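Leave the hall floor alone

Melaniia Hordiienko

Council wants to replace the floor of the Nechyporuk Hall, and I think it should leave it alone. The plan went on display in December. It would pull up the boards and put down a vinyl sports surface from a supplier called Traner, along with new line markings for 9 different activities. Hire fees would go up to help cover it.

I have hired the hall for two years to run a dance class for older people. We pay by the hour, and most of my regulars are on the pension. A modest increase in the fee means I either put up the price at the door or drop a session. The playgroup is in the same position, and so is the choir.

The case for the new floor is that the old one is worn. It is worn. The varnish has gone near the kitchen door and a few boards creak. A sand and reseal would fix the first problem, and the second has never bothered anyone I know. The building report runs to 27 pages and doesn't say the boards are unsafe.
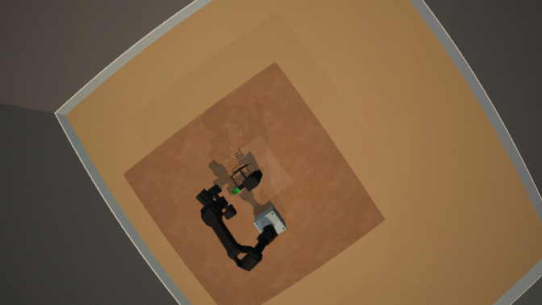

Then there is the question of who the lines are for. Indoor sport already has the Nerkedell centre, a short drive away, with proper changing rooms and plenty of parking. The hall has neither. I doubt many netball teams will move across for a smaller court and one toilet.

Council's survey is quoted in support, and it did get 1275 responses, a good result for a town our size. But the survey asked whether people would like "improved facilities". Of course they would. It didn't ask whether they would pay more to hire them, or whether they'd prefer the money spent on the heating — a fair thing to ask of anyone who has sat through a July meeting in there.

I'm not against spending on the hall. Fix the heaters, seal the boards and put a ramp at the side entrance. Those jobs would help every group that books the place now. The floor plan should go back to staff with the hire fees set out beside it, so that councillors can see both before they vote.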